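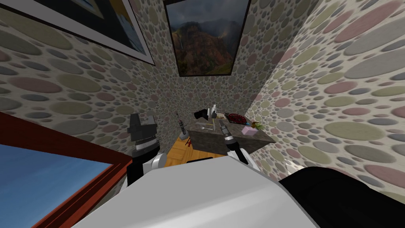
Stavros Alexiou wrote in before I'd even finished my coffee to ask whether the rumor about Wurner and Clekinholm was true, and whether it meant he could finally stop buying his speakers from overseas and praying over the shipping box. Yes, Stavros, it's true! Clekinholm has signed on as the North American distributor for Wurner loudspeakers, and the first pairs should reach dealers early in the new year.

I've had a soft spot for Wurner ever since I heard the old Gikov bookshelf model at a friend's place (he wouldn't sell them to me, and I did ask twice). The Gikov is still in the line, now in its third version, with a new tweeter and a slightly deeper cabinet. Clekinholm will also bring in the Sjöberg, the big floorstander, which weighs 38 kilos apiece – so line up a helper before you order.

Only seven dealers are on board so far, mostly small shops with a decent listening room, and Clekinholm tells me it would like to keep the list short for the first year. I get the thinking, but it's going to be a long drive for a lot of us. Mine is 169 miles each way. I'll probably go anyway.

No US prices yet. I did ask about grilles, and they'll be sold separately, which I grumbled about and will go on grumbling about. The stands for the Gikov are $417 a pair and come in black or white. You can use your own if the top plate is big enough.

Warranty work is the part that pleased me most. Up to now a blown driver meant mailing it back to the factory and waiting, and I've heard from readers who waited since October. Clekinholm says it'll stock spare drivers and crossovers here, and Kauko Oksanen, who is setting up the service desk, told me owners of older Wurner speakers can use it too, even if they bought them abroad. Have your serial number handy when you call – it's on the back, just under the terminals.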